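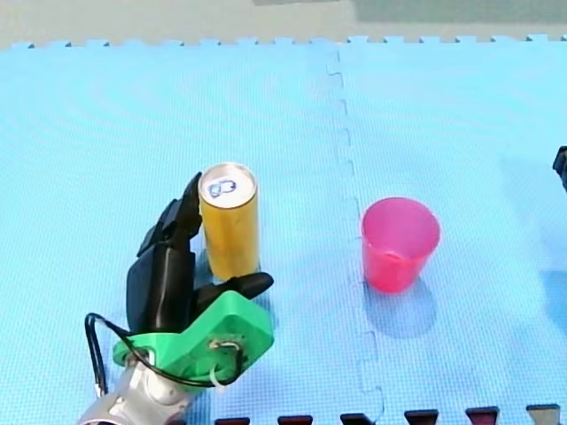

ジョイントマットの上の缶とコップ

建築・施設管理 > 改修・増築 > エキスパンションジョイント

既存棟と新築棟の渡り廊下、2階床のエキスパンションジョイントの段差と可動量について

投稿者:寮営繕の係
投稿日:2023-08-12

学生寮の施設管理をしています。Groltmont学寮という物件で、古い本館(RC造)の横に新しい居室棟(S造)を増築し、渡り廊下でつないでいます。建物としては構造的に分離してあり、接続部にエキスパンションジョイント(以下、Exp.J)が入っています。Exp.Jの位置は本館の外壁面で、渡り廊下は新棟側の構造に載っています。

新棟は2月に引き渡しを受けました。その後の点検で以下が気になっています。

・2階の床で、本館側の仕上げ面と渡り廊下側の仕上げ面に42mmの高低差がある。渡り廊下側が低い。
・現状は、Exp.Jの床カバーを水平に納めたうえで、渡り廊下側に短いモルタルのすり付けがある。すり付けはカバーの端部にほぼ接している。
・躯体間のクリアランスは図面で90mm。カバーはFlirodmontの床用で、片側固定、片側スライドの形式。
・すり付けのモルタルとカバー端部の取り合いにひび割れがあり、荷物を載せた台車が通ると音がする。
・同じ位置の1階天井に、薄い染みが出ている。雨の翌日に濃くなるように見えるが、記録は取っていない。

施工会社の説明では、段差は本館の床レベルが図面と違っていたための現場調整で、Exp.Jの性能には影響しないとのことでした。設計はHatau設計室で、そちらからの回答はまだありません。

伺いたい点は次のとおりです。

すり付けの位置が今のままで、地震時にカバーは設計どおりに動くのか。
すり付けを作り直す場合、どこまでを一体で直すべきか。
1階天井の染みは、Exp.Jからの漏水と考えてよいか。
本館と新棟で防火区画の扱いがどうなっているかを確認するには、どの図面を見ればよいか。

手元にあるのは意匠図の平面と断面、仕上表、竣工図のうちExp.Jの納まり図1枚です。構造計算書は事務所の倉庫にあるはずですが、まだ出していません。

投稿者:s_hokan

改修設計をしている者です。現地を見ていないので、図面上で判断できる範囲で書きます。

可動量について

まず構造計算書を出してください。クリアランスの妥当性は、両棟の地震時の水平変位を、その床の高さで足し合わせた値と比べて判断します。90mmという寸法が大きいか小さいかは、これを見ないと言えません。古いRC造の本館は硬く、S造の新棟は柔らかいことが多いので、変位の大半は新棟側が占めると予想しますが、予想の域を出ません。本館に耐震改修の履歴がある場合は、その時の計算書も必要です。

次に、カバーの可動量を確認します。躯体のクリアランスと、カバーが追従できる量は別の数字です。躯体間が90mmあっても、スライド側の逃げが30mmしかなければ、そこから先はカバーが何かに当たります。床用カバーの場合、開く方向、閉じる方向、ずれる方向(廊下の幅方向)でそれぞれ値が違います。製品の承認図か納入仕様書に三方向の可動量が書いてあるはずなので、施工会社に提出を求めてください。竣工図の納まり図には、閉じる方向しか書かれていないことがよくあります。

ご質問の文面で最も問題になりそうなのは、すり付けのモルタルがカバー端部にほぼ接しているという部分です。渡り廊下側がスライド側であれば、両棟が近づいたときにカバーの先端がモルタルを押します。結果は、モルタルが割れるか、カバーがめくれるか、固定側のアンカーが抜けるかのいずれかです。渡り廊下側が固定側であれば、この心配は小さくなります。ただし本館側のスライド端がどう納まっているかを同じように見る必要があります。

どちらが固定側かは、カバーを外さなくても分かる場合があります。固定ビスの頭が見えていればその側です。見えない場合は承認図に頼ってください。無理に起こすと止水シートを傷めます。

なお、ひび割れがあること自体は、地震で当たった証拠にはなりません。薄く塗り延ばしたモルタルの端部は、乾燥収縮と台車の荷重だけでも割れます。ひび割れの幅と位置を写真に撮り、撮影位置を平面図に落としておくと後の協議が早く進みます。

すり付けの範囲について

42mmを短い距離で処理するのは、歩行者にとっても台車にとっても厳しい勾配です。作り直すなら、カバーの可動域から完全に外した位置を起点にして、渡り廊下の床全体で緩く取るのが素直な納め方です。屋内の傾斜路の勾配には、建築基準法施行令とは別に、バリアフリー関係の法令や自治体の条例による基準がかかることがあります。学生寮がどの用途区分で扱われているかによって適用が変わるので、確認申請書の用途の欄を見たうえで、所管の窓口に当たってください。

渡り廊下の床全体に増し打ちをすると固定荷重が増えます。S造の床にモルタルを厚く載せる場合は構造の確認が要ります。軽量の下地材で床を組む方法もありますが、廊下の天井高、扉の下端、手すりの高さに影響します。特に手すりは、床が上がった分だけ実効の高さが減ります。窓の腰壁も同様です。床だけの工事として見積もると、あとから手すりの追加工事が出てきます。

反対に、本館側の床を下げる案は、既存スラブの上に仕上げのモルタルがどれだけあるかによります。古い寮では厚く塗られている例もあるので、コアを抜くか、点検口の小口で厚さを測る価値はあります。スラブ本体をはつることは避けてください。

区画の図面について

見るのは確認申請の副本です。防火区画図が単独で綴じられていなければ、平面図の凡例に区画の線種があります。あわせて、Exp.J部分の納まり図に耐火帯の記載があるかを見てください。区画の線がExp.Jと重なっているのに耐火帯の記載がなければ、設計者への質疑事項になります。防火戸が本館側と新棟側のどちらに付いているかも、平面図で追えます。増築の場合、既存部分への遡及の扱いを整理した書類が副本に含まれていることもあるので、図面以外の綴りも一通り見たほうがよいです。

投稿者:防水屋の下請け

漏水のところだけ書きます。

天井の染みだけでExp.Jからの漏水とは決められません。渡り廊下の接続部で水が出るときの入口は、経験上、屋根のカバーと外壁の取り合い、外壁の縦カバーの下端、サッシまわり、床の清掃水のどれかが多いです。床のカバーの下には普通は止水シートが入っていて、縦樋か外壁側に流す勾配がついています。シートの端が立ち上がっていないと、そこから下の階に落ちます。

雨の翌日に濃くなるなら屋根か外壁を先に疑います。外の水は時間差で出ます。清掃の翌日に濃くなるなら床です。まず記録を取ってください。染みの外周を鉛筆でなぞって日付を書き込み、雨の有無、風向き、清掃の日を横に控えるだけで十分です。30日分もあれば傾向は出ます。

それから天井の点検口を開けて、裏側を見てください。ボードの裏の染みが表より大きければ、水の来る方向が読めます。鉄骨の梁を伝っているときは、染みの真上に入口はありません。離れたところから来ます。

散水試験をやるなら下から順に上げていきます。最初に屋根から水をかけると、どこから入ったか分からなくなります。外壁の縦カバーの下端、中段、上端、屋根の取り合いの順で、一か所ごとに時間を置く。やる前に1階の天井材を一部外しておくこと。外さずにやると、確認したころにはボードが駄目になります。

あと、シーリングで塞ぐだけの補修を提案されたら一度止めたほうがいい。Exp.Jは動くので、カバーのまわりを打ち回すと切れるか、もっと悪いと排水の出口を塞ぎます。外壁カバーの下端が開いているのは水抜きのためという納まりがあります。前にChettiarの変成シリコーンで下端まで全部埋めてある現場があり、材料は悪くないのに中に水が溜まっていました。撤去のほうが高くつきました。

床のモルタルと天井の染みは、今のところ別件として扱ったほうが話が混ざらないと思います。

投稿者:tatemono_memo

段差42mmならスロープを置けばいいのでは。ゴム製の既製品があります。両面テープで留まるので工事はいりません。

投稿者:s_hokan

上の方の置きスロープの件、補足します。暫定措置としてはあり得ますが、カバーをまたいで置くと可動を拘束します。両面テープで両側に貼るのは避けてください。置くなら渡り廊下側の床だけに載せ、カバーとは縁を切ることになります。避難経路の有効幅を狭めないことと、端部がつまずきの原因にならないことも確認が必要です。今あるすり付けの上に重ねるのは、安定しないので勧めません。

防水の方の回答については同意見です。散水試験の前に、屋根の納まり図も取り寄せておくと試験箇所を絞れます。

投稿者:寮営繕の係

回答ありがとうございます。途中経過です。

固定ビスは本館側に見えました。したがって渡り廊下側がスライド側で、すり付けが接しているのはそちらです。納まり図を見直したところ、スライド端の先に30mmの空きが描かれており、現場ではその部分がモルタルで埋まっています。図面と相違があるので、施工会社には契約不適合の可能性ありとして文書で照会しました。承認図の提出も同じ文書で求めています。

構造計算書は新棟分のみ見つかりました。本館分は耐震診断の報告書が別に保管されているようで、探しています。防火区画図は副本の中にありました。2階の区画線は本館外壁の位置に引かれており、Exp.Jと重なっています。納まり図のほうには耐火帯の記載が見当たらないため、Hatau設計室に質疑を出しました。

天井の染みは床の件と分けて、外周の線と日付の記録を始めました。台車は当面、1階を経由させることにして、2階の接続部には注意喚起の表示を付けています。承認図が届いたら三方向の可動量を追記します。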